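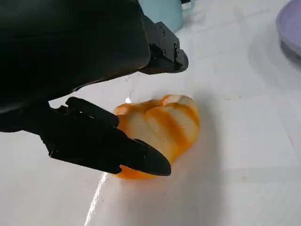
Karine Cormier says a pumpkin you can't eat is clutter with a stem, and she said it to me across my own kitchen table in January, when I still had 15 of them in the house. I had asked for her opinion on lunch.

I have been thinking about it since, which annoys me. Her case is that a squash earns its place on the counter by being on its way to soup. Anything small, lumpy and striped is a squash that has gone into show business. I grant her the show business part. A big field pumpkin sits there looking like agriculture. A little ribbed one in orange and white looks like it was designed by someone who was paid by the stripe.

But I notice the big ones in Karine's house don't turn into soup either. They turn into a soft spot on the porch boards some time before Thanksgiving, and then she buys a can.

The small ones ask so little. They fit in a palm. They hold down napkins. Orhun Oral keeps three on a windowsill and moves them when he wants to feel he has redecorated, and I can't say his method is any worse than mine, which involved a couch. Then there are the ones that were never on a vine at all, the foam and rubber and plaster and felt. The purists get very stern here. I used to be stern myself. I once drove back to a farm stand called Drirkari to exchange a gourd I considered insufficiently warty - that was the kind of person I was.

What cured me was a box in the basement. The fake ones had been down there all year with the extension cords and they came up exactly as ugly and cheerful as they went down. You can squeeze the rubbery ones while you're on hold with the insurance company. Try that with a butternut.

The argument against them is that a decoration ought to rot, to remind us of the season passing. I have knees for that. I also have a vegetable drawer, and anyone who wants a lesson in decay is welcome to open it.

Karine took one home, by the way. She said it was for the cat. It was on her mantel when I stopped by, next to the good candlesticks, turned so the best stripes faced the room.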